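Prultero Institute of Technology
Department of Mechanical and Systems Engineering
Robot Learning from Demonstration
Handout 6: Collecting Demonstrations by Remote Control
Instructor: Zawadi Gachanja
Revised 21/11/2024

Students should read this handout before their first session in the Mathias Laboratory. It assumes the material of Handout 5, in particular the definitions of state, action and episode. Section 6 lists the work to be submitted.

1. Two ways of showing a task

In this course a demonstration is a recorded sequence of observations and actions in which a person causes the robot to carry out a task. The person may cause the motion in one of two ways.

In hand guiding, also called kinesthetic teaching, the operator takes hold of the arm and moves it through the task while the joint motors compensate for gravity. The joint positions are recorded directly. The operator feels contact forces through the arm and needs little training. The drawbacks are practical. The operator's body and hands enter the camera views, and a policy trained on such images may learn to depend on them. It is also difficult for one person to guide two arms at once, and tasks that need coordinated motion of both grippers are usually recorded in pieces or by two people.

In remote control, or teleoperation, the operator moves an input device and the robot follows. The device may be a pair of handheld controllers, a glove, or a pair of leader arms with the same joint layout as the robot. The camera views contain only what the robot itself will see when the policy is run. The cost is a loss of touch. Unless the input device returns force to the hand, the operator must judge contact by sight.

The Stindau leader arms used in this course belong to the second group. They do not return force. Students who have used hand guiding in an earlier course should expect their first episodes to be slower and less tidy than they are used to.

2. Mapping from operator to robot

Let q_L denote the joint vector of a leader arm and q_F the joint vector of the corresponding follower. With matched joint layouts the simplest mapping is

q_F(t) = q_L(t - d)

where d is the total delay of the system. For the laboratory equipment d is some 38 milliseconds. Delays of this size are hardly noticed in free motion but become apparent in contact, where the operator may continue to close the gripper after the object has already been reached.

With handheld controllers the mapping is made in Cartesian space, and an inverse kinematics step is required. Near a singular configuration a small movement of the hand can call for a large movement of the joints. The software limits joint speed for this reason, and the follower will then lag behind the hand. An operator who notices lag should stop and let the arm catch up.

The action stored in the record is the commanded position and not the measured one. The difference between the two carries information about contact. When a fingertip is pressed against a surface, the command lies slightly inside the surface while the measurement stays on it. A policy trained on measured positions alone tends to touch objects without gripping them.

3. Household tasks with thin and flexible materials

The second half of the course uses tasks taken from domestic work, among them handling the plastic liner of a small trash bin. Rigid-body assumptions that served well in the block-stacking exercises do not hold for these tasks. The state of a plastic bag cannot be written down as a short vector, clear film is hard for depth sensors to measure, and two episodes never begin from quite the same arrangement of folds.

Two-handed work is the normal case. One gripper holds the rim or the edge of the liner while the other is moved into position. The division of labor between the hands should be decided before recording and kept the same through a set of episodes. If the operator uses the left gripper to hold in one episode and the right gripper in the next, the policy is given two conflicting answers to the same observation, and a policy trained by simple regression will average them. The average of two good grasps is frequently no grasp at all. 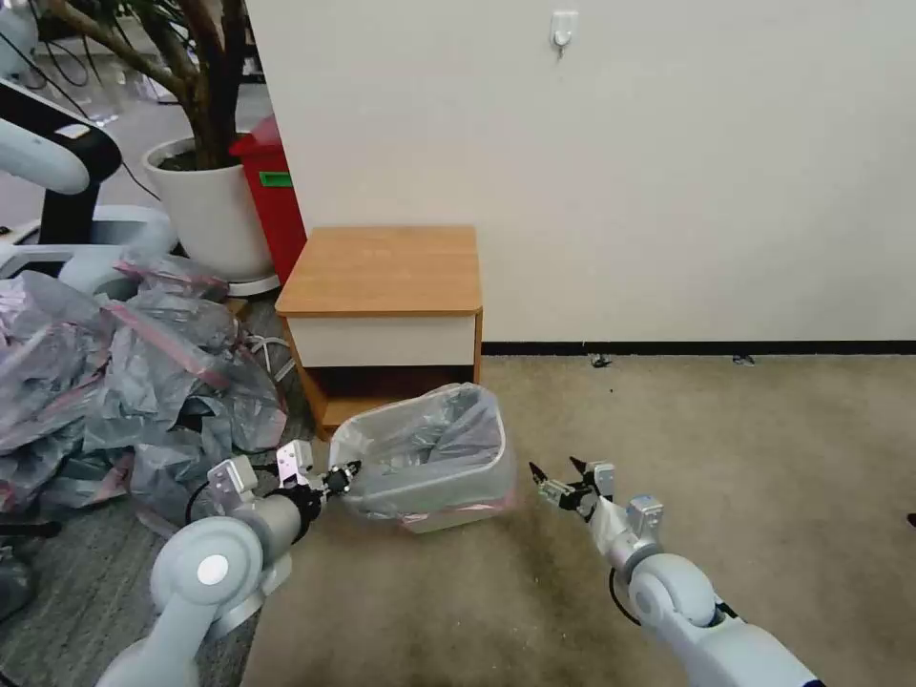

Work close to the floor introduces further constraints. The arms must reach forward and down, which uses a large part of their range and leaves less freedom in the choice of elbow position. Nearby furniture restricts the approach from behind the object. Operators should plan the elbow path as well as the fingertip path, and should watch the cable at each wrist, which can catch on a rim or a furniture edge when the wrist is turned.

Light containers slide or tip when pushed. A gripper that comes in along the floor will often move the bin before it reaches the film. Students are advised to approach the rim from above and to one side, close the fingers slowly, and confirm in the camera view that film is held before lifting.

4. Quality of demonstrations

A demonstration is accepted if the task is completed, if no safety stop occurs, and if the motion is one that the student would wish the robot to reproduce. The third condition is the one most often neglected. The following points apply to every task in the course.

Pauses. Long periods without motion teach the policy to remain still. Begin the recording when ready to move and end it promptly. A pause in the middle of an episode is acceptable where the operator must inspect a grasp, but it should be short.

Recovery. An episode in which the first grasp slips and the operator regrasps successfully is valuable and should be kept - provided that the slip was not caused by careless driving. Such episodes are to be marked "recovery" in the log.

Variation. Move the object between episodes within the permitted area. Change its orientation. Change the starting pose of the arms by a small amount. Surrounding objects may be left as they are for the first set and rearranged for the second.

Visibility. The operator must work from the robot's camera views and not by looking directly at the object. Information that is available to the operator but absent from the record cannot be learned. If the task cannot be done from the camera views, report this to the instructor; it may mean that a camera needs to be moved.

5. Laboratory procedure

Students work in pairs. One drives and the other supervises with a hand on the stop button. Roles are exchanged after every 20 episodes. The supervisor does not write the log while the arms are moving.

Before powering the followers, place the leader arms in the rest position and check that the workspace is clear of people. Start the Kikon recorder and confirm that all camera streams are live. Engage one follower at a time. The follower moves to match its leader on engagement, and this motion can be sudden if the leader has been displaced.

At the end of the session return both followers to rest, disengage them, and copy the episodes to the course drive. Episodes left on the recording computer are deleted overnight and cannot be restored.

A session ends at once if an arm strikes furniture or a person enters the workspace. Report the event on the sheet by the door even if no damage is found.

6. Work to be submitted

Each pair submits 100 accepted episodes of the liner task, together with the session log and a written report. The report should address the following.

(a) State the division of labor chosen for the two grippers and the grounds for the choice.

(b) Plot commanded and measured gripper opening for one successful episode and one recovery episode. Identify the time of first contact in each.

(c) Train the baseline policy on half of the accepted episodes and then on all of them. Compare the success rates over the same set of starting positions.

(d) Describe one failure of the trained policy and trace it, where possible, to a feature of the demonstrations.

The report is due in the first teaching week of December. A previous data set of 162 episodes is available on the course drive for testing the training code. It was collected with handheld controllers and may not be combined with a pair's own episodes in part (c).

Reading for the next lecture: course notes, chapter on compounding error and interactive correction, first two sections only.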